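机器到底能不能干家务、干车间里的零活，这个问题最近被问得太多，开个串集中写一下。只讲我自己看过、算过、动手调过的。2023/5/23

1/
先定标准。我说的“能干”，指同一件活连续做100次，中途不需要人伸手。允许失败，但失败之后要能自己发现、自己重来。做一次给人看，和做100次没人管，中间隔着的工作量经常被低估一个数量级。

2/
按这个标准，已经过关的家务：平整地面吸尘、洗碗机内部的清洗过程、洗衣机内部的洗涤过程。注意“内部”两个字。把碗放进去、把衣服拿出来，目前都还是人在做。
这几样的共同点是环境由机器自己规定。洗碗机不需要知道厨房长什么样，碗架的形状已经把问题缩小了。

3/
叠衣服。实验室里叠毛巾可以，叠T恤勉强，从一堆混着的衣服里抽出一件再叠，成功率掉得很快。
难点在前半段：找到领口，找到两个肩点，把布展开。展开以后的折叠动作基本是固定轨迹，写死都行。
Omolara Onyeka 去年跟我争过这一点，她认为展开可以用甩的。甩确实快，对厚卫衣无效。

4/
收拾桌面。刚性物体、间距够大、不透明，双指夹爪就能应付。换成玻璃杯，深度相机在杯壁上给出的点云基本不能用。换成半杯水，还要加一条姿态约束，肘部可用的空间立刻小一半。
所以每次有人问“能不能收桌子”，我都反问：桌上有什么。

5/
回到车间。Jematham 的线上我待过17天，看的是小家电控制板的后段。贴片早就不用人，回流焊不用人，光学检测大部分不用人。人集中在哪里？插线、理线、锁螺丝、装壳、贴标。
其中锁螺丝最好自动化，装壳其次，线束最难。17天看下来，这个排序没有变过。

6/
线束为什么难，拆开说：
一是没有固定形状。同一批线，扎带拆开以后每根的弯曲方向都不同，CAD里那条漂亮的样条曲线没有参考价值。
二是抓取点和作用点分离。夹住的是线，要对准的是线另一头的端子，中间这段是软的，力传过去方向就变了。
三是分支互相拖累。动一根，其余几根跟着动，刚识别完的位姿马上过期。

7/
插接本身反而有现成办法。连接器只要夹在壳体上，位姿已知，力控加小幅搜索就够。搜索轨迹用螺旋或者锯齿，差别不大，关键是接触力阈值别设太高，针脚弯了整块板报废。
我调过的一套，卡住以后退回再试，上限设4次。超过4次还插不进去，基本是抓歪了，继续试只会更歪，应当放下重抓。

8/
有人问为什么不换吸盘或者专用夹具。专用夹具当然可以，Skeka 就是这么干的，一种线束配一套治具，节拍很好看。代价是换型。产品一改，线长变了、端子换了，治具全部重做。
订单量大、型号少，选治具。型号多、批量500以下，治具的账算不平，这时候才轮得到通用双臂。

9/
双臂的合理分工：一只手拿线，一只手管板。单臂做插接时，板子必须靠外部夹紧；双臂可以让第二只手去按住或者扶住工件，省掉一部分工装。
省掉的同时多了新问题。两只手在一小块区域里工作，互相遮挡视线，避碰要实时算，手指落在板上的位置也得避开电容和接插件。电解电容是立起来的，侧向蹭一下，引脚受力，外观检查还不一定看得出来。

10/
线束和控制板放到一起，尺度大概是这样。左边夹爪夹着带分支的线束：绿线末端是小环形端子，黑线通向白色小连接器，红黑线通向黑色多针连接器，后者落在桌面上。右边夹爪的下指搭在绿色电路板的右上区域。
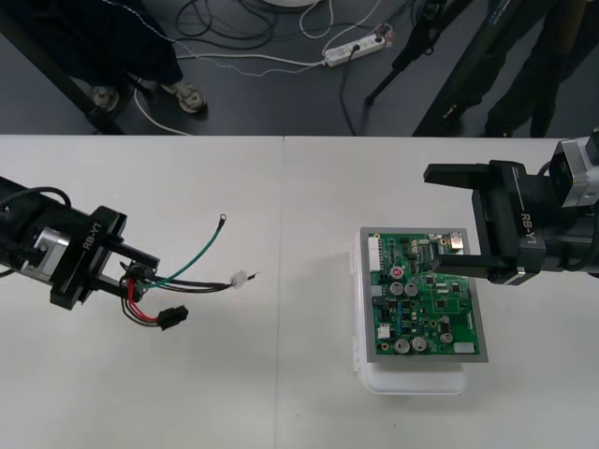

11/ 单看这类线束，要处理的问题
端子类型不统一。环形端子和多针连接器需要的动作完全不同，前者要套在柱子上再锁紧，后者要对齐再压入。一套策略通吃，目前我没见过稳定的。
夹爪一次只能管住一小段，垂在外面的分支要么另找地方搁，要么在规划里当成障碍物。多数论文选择不提。

12/
学习方法有没有用？有。遥操作采数据再做模仿学习，对“把线拎起来、理到大致方向”这一段帮助明显，人很难把这段写成规则。
最后几毫米的插入，我仍然倾向力控。Tsion Bogale 的看法相反，她觉得数据够多就可以端到端。分歧在“够多”是多少，她没给数，我也给不出。

13/
成本这边只说一条。评估自动化，别只拿节拍跟人比，要把异常处理的人工算进去。一台机器每小时叫人四次，一个人最多看几台，这个比值决定项目能不能立。
Efe Dauda 给 Danladi 做评估时用的就是这个口径，结论是装壳可以上，插线缓一缓。我复算过，同意。

14/
现阶段的判断：
家务里，结构化的部分已经归机器，非结构化的部分还归人，包括取放、分拣、展开。
车间里，刚性件装配可以谈，线束插接可以试点，线束整理先别写进合同。
以上判断明年1月再翻出来对一遍，错了我在原串下面改。

15/
补一个评论区的问题：家里什么时候能买到会插插头的机器人？
插插头不算难，插头是硬的，插座是固定的。难的是把插头从柜子后面那团线里找出来。参见第6条。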